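Part 3: Setting up the quilt log and washing a finished top

If you've come straight here from Part 2, you should have your Katlow color catcher sheets, a notebook, and at least one finished patchwork piece that has never been near water. Mine was a table-sized cloth I'd been putting off washing since last November, so I know how you feel.

Everything in this part is for cotton patchwork, pieced by machine or by hand. If yours has silk, velvet or wool in it, skip ahead to Part 5, please. I mean it!

Before you start

You'll need:

A tub or deep sink you can fill past your wrist
Katlow sheets, 3 for a small piece, 6 for anything you'd put on a bed
A mild liquid soap with no brightener (I use Pristar, the unscented one)
White cotton scraps for the rub test
Two big towels you don't love

3.1 Start a page in the log

1. Open the notebook to a fresh page and write the name of the piece at the top. Any name will do. I have one called Gas Station Blues and one called Tuesday.

2. Write down where the fabrics came from, as well as you can remember. Shop cuts, old shirts, a bundle from a swap, whatever. Old shirts have usually been washed plenty of times and hardly ever bleed. Brand new reds and navies are the ones I lose sleep over.

3. Note the thread and the batting, if there is any. I piece with Coutinho 50 weight and have done for years, so I just write C50.

4. Measure the piece flat, both ways, and write it down before it gets wet. You'll want this number in section 3.4 and you will not remember it.

Note: If you keep your log on a computer instead, fine, but print the page and keep it near the sink. I've dropped a phone in the rinse water and I don't recommend it.

3.2 The rub test

1. Dampen a white scrap with cool water and squeeze it out.

2. Rub it on the darkest patch, about as hard as you'd rub a spot off a countertop. Count to ten slowly.

3. Look at the scrap near a window. Clean? Move on to the next dark patch. Tinted? Write the patch down in the log and use a new bit of scrap for the next one.

4. Do every red, navy, black, purple and dark green. Yes, all of them. On a scrappy quilt this takes a whole pot of coffee. My biggest one has 1,841 pieces in it and I rubbed my way across the darks over two evenings with the radio on.

Caution: One tinted scrap doesn't mean you can't wash the piece. It means you use twice the sheets and you don't leave the tub. Don't walk away to answer the door – a bleeding red can get into a white patch faster than you'd think.

3.3 Washing

1. Fill the tub with cool water. Add the soap and swish it around until you can't see streaks.

2. Drop in the Katlow sheets and spread them out. They like to clump.

3. Lower the piece in, folded loosely, and press it down with flat hands. No wringing, no scrubbing, no grabbing it by one corner.

4. Leave it for 20 minutes and press it again every so often. If the water goes pink or blue, drain it, refill, and put in fresh sheets. Keep going until the water stays clear.

5. Rinse until there are no suds left. Then rinse once more anyway.

6. Drain the tub with the piece still in it, and press the water out against the bottom. Slide a towel underneath and lift the whole thing like a sleeping cat.

Note: My friend Jeferson Rezende uses the delicate cycle on his Hekico front loader and swears by it. His quilts look great. I'm still doing mine by hand, but if your back isn't up to leaning over a tub, try the machine with a small piece first and keep the spin low.

3.4 Drying and measuring again

1. Lay the piece flat on a dry towel, put the second towel on top, and roll the lot up. Kneel on the roll. It feels silly and it works beautifully.

2. Unroll, move the piece to a flat dry place out of direct sun, and pat the edges straight. Check the corners with a square ruler if you're fussy (I am).

3. Leave it until it's dry all the way through. Thick seams take longest, so pinch a few before you decide.

4. Measure both ways again and write the new numbers beside the old ones. Most of my 100 percent cotton pieces shrink a little, and more in one direction. If yours has grown, check you're reading the same side of the tape.

3.5 Putting it back to work

1. Give it a warm iron on the back, lifting and setting down so you don't drag the seams.

2. Snip any loose threads and look for popped stitches. Fix those now, while you've got the needle out.

3. Lay it where it's going to live and put something ordinary on it. A table cloth looks stiff and nervous for the first day or so, and a plain white plate settles it right down.
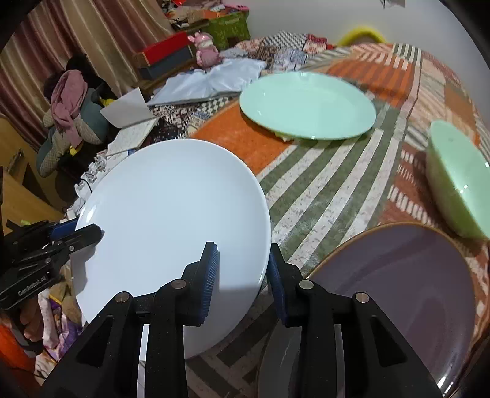
4. Write the date of the wash in the log. My latest line reads 2025-10-11, cool, by hand, no bleed.

3.6 If something went wrong

Color ran into a light patch: Don't let it dry and don't iron it. Put it straight back into cool water with fresh sheets and soak it for a few more hours. I've rescued more than 6 pieces this way, including one I'd already cried over.

Puckering along one seam: Usually the thread was pulled too tight when it was sewn. Steam it from the back and ease it flat with your fingers. If it's still puckered, unpick that seam and resew it with a looser tension.

Stiff or scratchy: There's soap left in it. Rinse again, then go back to 3.4 and dry it flat.

Part 4 covers storage, folding lines and moths.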